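# Relief maps in bookcloth: project report

Rostislav Procházka, second year, Book Arts and Printed Surfaces
Tutor: Anitha Subramaniam

## Starting point

The project began with a box of old river charts that the college library was clearing out. Most of them showed the Clultaler, a slow river with a lot of bends, surveyed over and over because its banks kept moving. The charts are in black and two tints of blue. On some sheets the surveyor had drawn the older course of the river underneath the newer one in a thinner line, and on one sheet there are five courses on top of each other.

I wanted to make an object that showed these five courses at once and could still be handled and closed like a book. The brief asked for one finished piece and a record of the tests.

## Research

I looked at three things: embossed maps for blind readers, tunnel books, and the onlay method used on some leather bindings, where thin pieces of one colour are glued over another and pressed in. Tunnel books were my first idea. I made a small one in grey card with each course cut out of a separate page. It looked good from the front but very little could be seen from the side, and the pages sagged after it had been opened a few times.

Brenda Lagos, who runs the bindery, suggested working in the other direction, building up from the board instead of cutting down into it. She lent me two sample boards with raised panels under cloth. The cloth follows the shape underneath if it is damp enough and is worked with a bone folder before the paste sets. This became the method for the whole project.

## Materials

- Greyboard, 1 mm and 2 mm
- Saavedra bookcloth in five shades from off-white to dark blue
- Wheat paste, and a mix of paste and PVA for the edges
- Tracing paper and a light box
- Fostetti scalpel blades, straight and curved
- Linen thread for the hinge

The Saavedra cloth comes backed with paper. I tried an unbacked cloth as well, but the paste came through and left shiny patches. I have kept those samples in the test folder.

## Method

I traced each course separately from the library charts. The charts are not all at the same scale, so the tracings had to be enlarged or reduced on the copier until the two bridges and the mill lined up. The bridges have not moved. This took longer than I had planned, most of September, and I would start with it earlier if I did the project again.

Each tracing was transferred to greyboard and cut with a curved blade. Straight blades left small flats on the tight bends which showed through the cloth. I cut slowly and changed the blade after every second bend. In total I used 24 blades, more than I had budgeted for, and Uriel Ojeda kindly gave me what was left of his pack.

The oldest course is the lowest layer and the newest is the highest. Between them the board steps up by 1 mm each time. The cloth for each layer was cut with a margin of 8 mm, notched on the inside of the bends, dampened, and turned under. On outside bends the margin has to be pleated and the pleats pared down with the scalpel. I practised these on offcuts until the pleats no longer showed.

When all five were covered I glued them to the base board, put release paper over the top, then foam, then a pressing board, and left the whole thing under weights overnight. A nipping press would have crushed the steps. This was tested once, on the second sample, and the steps were lost completely.

## Colour

The order of colour went through several versions. In the first, the oldest course was the darkest, on the idea that deep means dark. People who looked at it read it as deep water and thought it was a depth chart. I then reversed it, with the oldest course in off-white and the present river in dark blue. Vichien Suksawat, who shares the bench, understood this version without being told anything, so I kept it.

I also made a colour notebook alongside the project, with pages of bands, stripes and borders collected from ordinary things. It was useful for deciding how much contrast there should be between neighbouring shades. The bands in the cream, grey and dusty pink range are close in tone but still separate clearly, and I used the same amount of difference between my three middle blues.

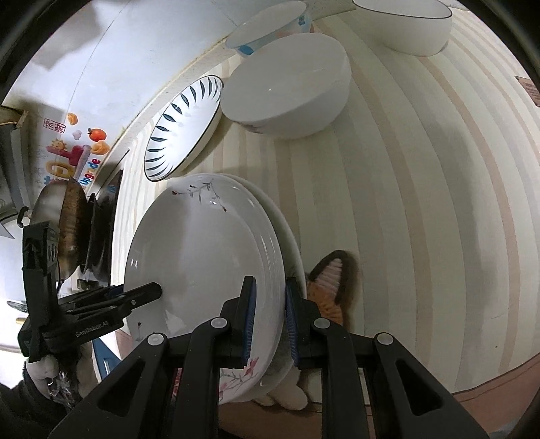 *Fig. 1. Striped surface with bowls and white plates, one with a branch and blossom decoration.*

## Result

The finished piece is a single-hinged case, 310 mm by 220 mm, with the relief on the inside of the right-hand board and a printed key on the left. The key is set in Tulano at 9 point and gives the survey year for each course. The outside is plain grey cloth with no title.

It closes properly. To allow for the height of the relief I added a wall of 2 mm board on three sides, covered in the same grey - without it the front board rested on the highest layer and rubbed.

## Problems

The second course from the bottom has a bubble near the upper bridge. I think the cloth there was too damp. I decided not to lift it, as the layer above would have had to come off too.

The hinge is stiffer than I wanted. Linen thread was probably the wrong choice and a cloth hinge would have opened flatter.

The corners of the wall do not quite meet at the lower left. There is a gap of less than a millimetre, filled with paste and cloth fibre.

## What I would do next

A longer stretch of the river would be possible as a set of linked boards that fold out. The charts cover another four sheets downstream, including the estuary, where the courses spread out and cross each other. Crossing courses would need a different way of layering, perhaps with slots. I have made one small slotted test and it is at the back of the folder with the others.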